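Section 3: Setting Up Your Household Archive Box

Welcome to the part we enjoy most! By now you should have unpacked your Sindberg box, checked the lid closes squarely and read the safety notes in Section 2. Setting up takes an afternoon for most homes, and it's lovely to do with a pot of tea on the go (kept on another table, please, see the caution below).

The Sindberg holds 400 sheets when packed as described here. It will take more if you force it, but the hinge suffers and so do your papers.

3.1 Before you start

You will need:
The box and its inner tray
The pack of 30 card dividers
The sheet of sticky labels
A soft pencil
A clear, dry table, well away from the kettle

CAUTION: Do not set up the box on carpet. The feet can catch on the pile and pull loose when the box is full.

3.2 First sort

1. Gather everything in one place. Drawers, handbags, the shelf by the front door, the car. Be brave about this, it's the only untidy bit.
2. Make three piles: Keep, Ask and Go. Ask is for anything that belongs to somebody else in the house.
3. Pick up each sheet and check both sides before you choose a pile. Bank letters and council letters often carry the useful part on the back.
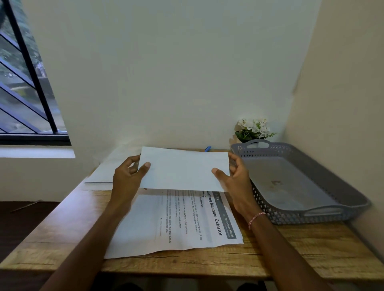
4. Work quickly. If you find yourself reading an old letter from start to finish, pop it on Keep and carry on. You can read it later with your feet up.
5. When the piles are made, put Go in a bag straight away. Anything with an account number on it should be shredded.

Note: In the UK, people filling in a tax return often need to keep records for several years. If you're unsure about a paper, leave it in Keep until you have asked.

3.3 Flattening and preparing

Papers that have lived in envelopes need a little kindness before they go in the box. A flat sheet takes up far less room than a folded one, and it's so much nicer to leaf through.

1. Take letters out of their envelopes. Keep the envelope only if the postmark matters to you.
2. Remove paper clips, bulldog clips and elastic bands. Staples may stay in if they aren't rusty.
3. Open out each fold and smooth it with your palm, working from the middle towards the edges.
4. For stubborn creases, lay the sheets under a heavy book overnight. Do not iron them! Heat will turn till receipts black.
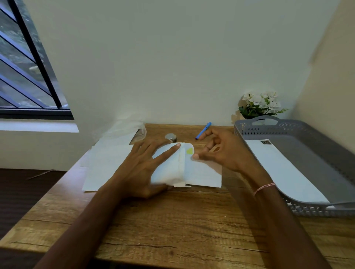

5. Very thick bundles, such as house deeds or an old will, can stay folded. Put them in the deep pocket at the rear of the tray and leave the pocket flap open.
6. Copy faded receipts on to plain paper and store the copy with the original.

CAUTION: Don't put laminated cards or plastic wallets in the deep pocket. They slide about and make the flap bulge.

3.4 Fitting the dividers

1. Lower the inner tray until you feel it sit on the ledge. The arrow on the tray faces the front.
2. Slot the dividers in from the back. The tabs should step from left to right, so that each one can be read without lifting the one before.
3. Write headings in pencil first. You will change your mind, and so did we. Farzana Wanigasekara, who wrote the first version of this guide, renamed "Car" four times before settling on "Things With Wheels".
4. Leave two or three dividers blank at the front for things that turn up later.
5. Once you've lived with the headings for a month, add the sticky labels. Press each label down for 15 seconds so the corners hold.
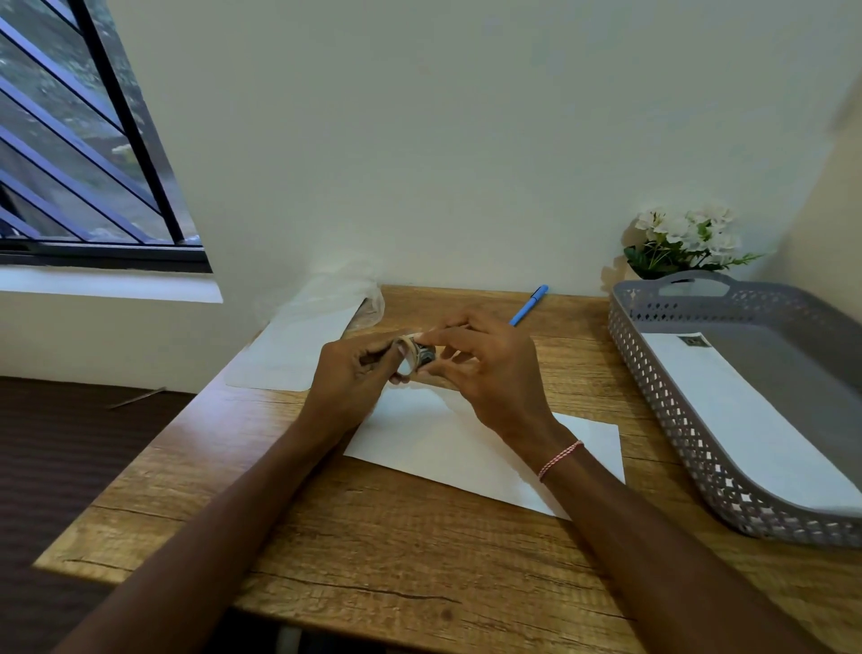

6. Place the newest papers at the front of every section. It feels backwards at first, but you nearly always want the latest bill.

Note: The tray is 285 mm deep inside. Larger papers such as plans and certificates should go in the Rerketti flat folder, sold separately, or in any stiff folder you already own.

3.5 Choosing a spot

Pick somewhere cool and dry that you walk past often. A cupboard under the stairs is grand if it isn't damp. Lofts get too hot and garages too wet.

1. Carry the box by both side handles, never by the lid.
2. Leave a hand's width behind it so the lid can swing fully open.
3. Tell everybody in the house where it lives.

3.6 Keeping it going

Set aside a little time each September to thin out the sections. Rajkumari Maurya at our Ustthorpe workshop does hers on the kitchen table with the radio on, and swears the whole job fits inside one afternoon play.

If a divider tears, or the hinge starts to creak, turn to Section 5. Owners of the older Chisholm box should use the Chisholm dividers only, as the slots are narrower.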